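Stellstead guesthouses told to iron or explain

January 3, 2021

Guests in Stellstead may soon know, before they lie down, exactly how wrinkled a bed the town considers acceptable. The council has approved a bedding standard for its 120 licensed guest rooms, and it takes effect in April.

The rules run to 8 pages. Sheets must reach the edge of the mattress on every side. Colors are left to the owner, after a long debate in which beige had both friends and enemies.

"I have been making beds since before half of them could climb out of one," said Tsegereda Hadgu, owner of the Kurnero guesthouse. She has read the rules twice and plans to change nothing.
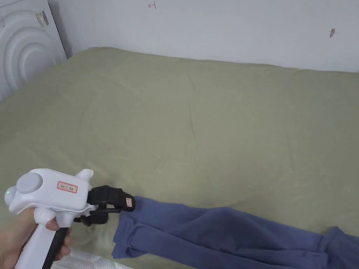 What the inspectors will look for

Inspector Bereket Gidey will visit each room once a year. Creases are allowed if they are "gentle," a word the rules use 11 times and define at no point. Walls count too, and marks near the bed will cost an owner points.

Mahlet Derese, who lets rooms above the Jemal bakery, called that part unfair. Walls in old houses have marks, she said, and guests have pens.

The council received 281 written comments on the draft. Janaka Sikder, who wrote the final version, said almost all of them were about pillows. Pillows are not covered. They will get rules of their own, he said, and he did not look happy about it. 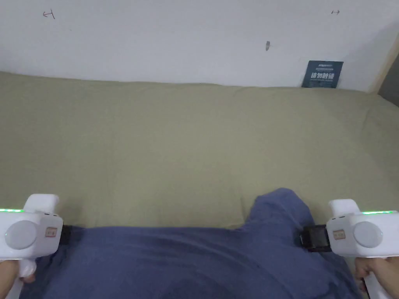 A greenish-beige sheet meets a white wall. Small marks on the wall could cost points under the new rules.

Owners can pick up a copy of the standard at the Hasania library during opening hours.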